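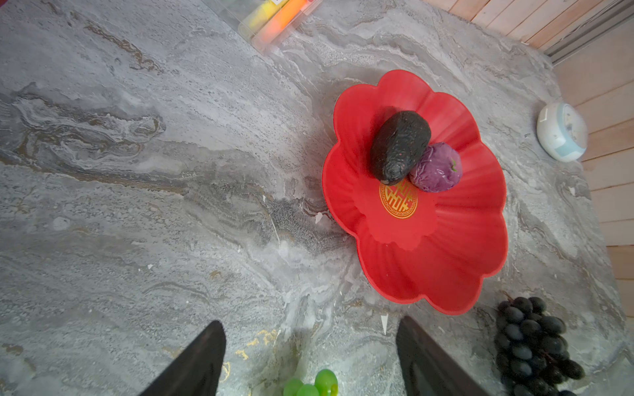

Rilero flower plate, red, plastic. Bought 2 of them plus a bag of Plamex play fruit, 2023-08-29, paid full price for both.

Short version: plate good, fruit mostly good.

The plate first. Scalloped rim, grooves running in to a flat middle, gold emblem printed there. Looks like a "fu" to me, the box didnt say. Very red. Light, a bit bendy if you squeeze it. Washed the first one more than 30 times by hand, gold still on. Haven't tried the dishwasher, not going to. The grooves catch crumbs, use a soft brush. 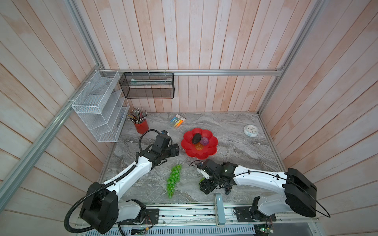

Trovham Buyer's Sheet | Issue 70 | p. 50

Fruit next. Green grapes are the best thing in the bag. Good bright color, right size for a small hand. Dark grapes nearly as nice, though mine had a seam you can feel. Smell of plastic for a couple days, then gone. No list of what's what in the bag, which is annoying becuase a few pieces are anybody's guess.

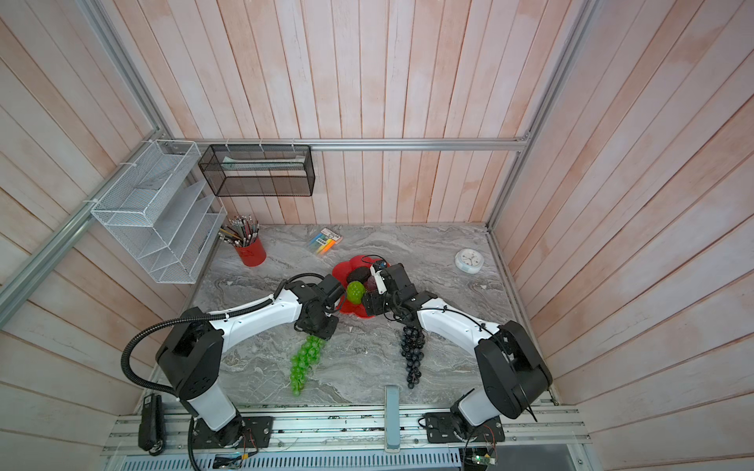 Size is my one real gripe with Rilero. The listing made it look like a serving dish. Put the green grapes, the dark oval one and the purple round one on it together and that's a decent plateful, I wouldn't plan on piling up the whole bag. Fine for snacks or a holiday table. Kubíček makes a deeper one, costs more, no gold.

Would buy the plate again. Fruit, yes if it's on sale. Restock on both due in October.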